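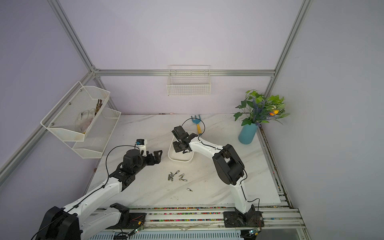

Figure 2. Two white-and-black robot arms at a white marble-patterned tabletop, aluminum framing behind.

4.2 Who pays after handover

Section 4.1 dealt with how the teacher houses got built. What follows is the part donors asked less about: rent, repairs, and who holds the keys once the sponsor has gone home.

Short recap for readers skipping ahead. The Workstead program put up 100 teacher houses in the Pruvunari uplands, all within walking distance of a primary school. Money came mostly from church and club appeals in Okcombe, passed through the Tilahun Fund, and the fund handed each house to a school board on completion. No house stayed on the fund's books. Boards signed a one-page agreement. We have copies of most, not all (see Limitations).

The agreement says very little. The board keeps the house "in good order." A teacher lives in it. Nothing on rent, nothing on what happens in the long vacation, nothing on a broken door. Saranya Kandasamy, who drafted it for the fund, told us the text was kept short on purpose so that boards could read it aloud at a meeting and sign the same day. Fair enough. But it left each board to make up its own rules, and they did.

Three patterns came out of the interviews.

Rent-free. The most common. Teacher pays nothing, board pays nothing, small repairs get done by the teacher or not at all. Boards in this group tended to describe the house as a gift to the teacher, and teachers tended to describe it as belonging to the school. So each side was waiting on the other. Mulugeta Bogale, head teacher at one of the further schools, had a shutter off its hinge through a whole rainy season and had written to the board twice about it. The board chair had the letters. He thought they had gone to the fund as well.

Token rent. A small monthly sum, held in a tin or in a bank account, spent on the house. In 17 schools the board had a written record of what came in and went out, and 16 of those were charging token rent. The exception was a board that charged nothing but ran a yearly collection among parents. Records varied a great deal. Some were proper ledgers, others were the back pages of an attendance book. Where a record existed at all, though, the board could tell us the last repair and what it cost without having to go and ask somebody.

Deducted rent. Seven boards had arranged for the district office to take rent out of salary. On paper the tidiest of the lot. In practice the money went to the district and the boards had trouble getting it back for repairs, and two had quit asking. Mahlet Seyoum at the district office confirmed the deductions were recieved and held under a general buildings heading. She did not have a breakdown by school. We asked again in February, same answer.

Teachers' views on paying. We expected grumbling about rent and mostly did not hear it. What teachers minded was not knowing how long they could stay. Several had been told to move out over the long vacation so that a board member's relative could use the house, with no notice to speak of. Eyerusalem Beyene, in her second post, put it this way: "I would pay more if it was written down that I can leave my things there." A version of this came up in most of the teacher interviews, under all three patterns.

Donors' side. The Okcombe appeal committees saw a completion photo and a thank-you letter, then as a rule nothing further. One group did send a follow-up gift for gutters, earmarked for "our" house. The board spent it on the latrine block next door, which it felt was more urgent, and told the fund so. The fund passed this on and the group was a little put out but gave again the next year. We mention it as the only case we found of a donor paying for upkeep on any of the 100 houses. Appeals for upkeep were discussed at the fund, according to Kandasamy, and dropped. A new house is easier to ask for.

Mitiku Nigatu's earlier suggestion, a levy taken at the time of construction and paid out to boards in later years, was put to every board chair we interviewed. Most liked it. A few said the money would be better spent on more houses. None had seen it tried.

One caution on all of the above. Schools that kept records are also the schools nearer the road, with longer-serving chairs, and we can not separate these. The house condition scores in Section 4.3 shuold be read with that in mind. Token rent may help, or it may just be what well-run boards do anyway. The agreements themselves do not differ, so whatever explains the spread in condition is not in the paperwork.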